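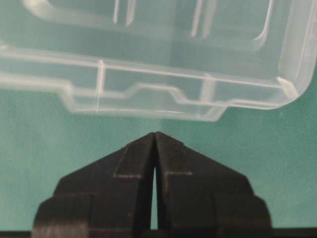 Gripper fingertips just short of the molded rim of a clear plastic container.

March 24, 2024
By the Guline Handbook desk

Phantom grip is the name for a fault in which a robot gripper closes on nothing, or on the wrong edge, and the controller logs a good grasp anyway. I first ran into the term in the Canpolat service notes, and I've been boring my friends with it ever since! Clear plastic is the classic trigger. Depth sensors that rely on reflected or projected light often see straight through a transparent wall, or pick up a shiny highlight and put the rim somewhere it isn't.

The best-known case (well, best known to those of us who read fault reports for fun) is the Futport lid trial. The team logged 70 lid placements with two arms, and 46 of them were marked as successful. When they went back over the finger positions, they found phantom grips hiding in that pile, some with a rim estimate only 2 mm out. One arm had hold of the lid, the other one was pushing on the box, and the software was perfectly happy.

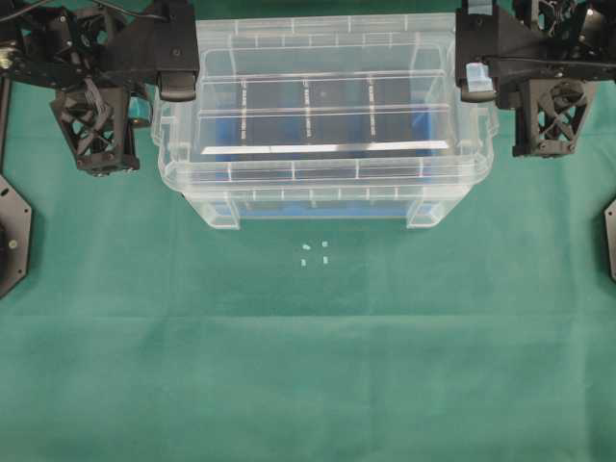

Can a force sensor catch a phantom grip?
Often it can, as long as the controller compares the force with how far the fingers have closed. Force on its own can come from fingers pressing against each other.

The safety side is where I get a bit preachy. With two arms on one lid, a bad grip on one side means the other arm takes the load, and thin plastic can bend, crack or spring loose toward whoever is leaning in. Futport cut its closing force to 40 percent after a lid tab snapped in May, and kept hands off the table until both arms had backed away.

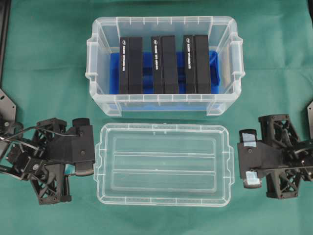 Storage box with three black cases on blue foam, its lid on the cloth between two grippers.

Opaque tape along the rim is the cheap fix, and I'm a fan. Cloltell's write-up prefers a short test lift before the real one (slower, but you don't have to stick anything to the box). Side views are handy too, though ribs and reflections can still confuse an edge detector. 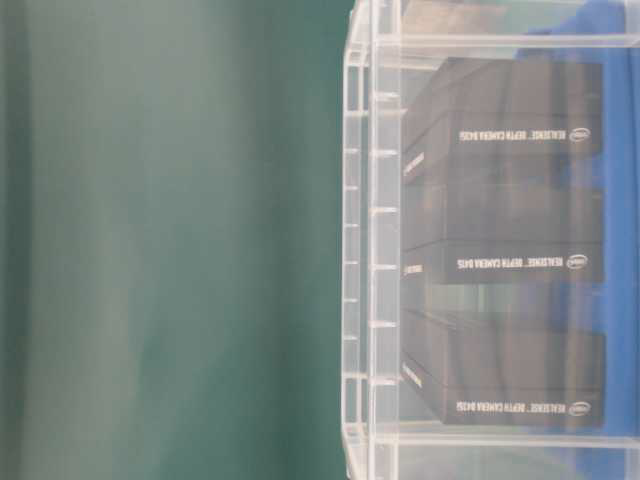

Black depth camera cartons seen through the side of the clear bin.

See also: false grasp, slip detection, transparent object sensing.

Contact the Guline Handbook | © 2024 Guline | Back to top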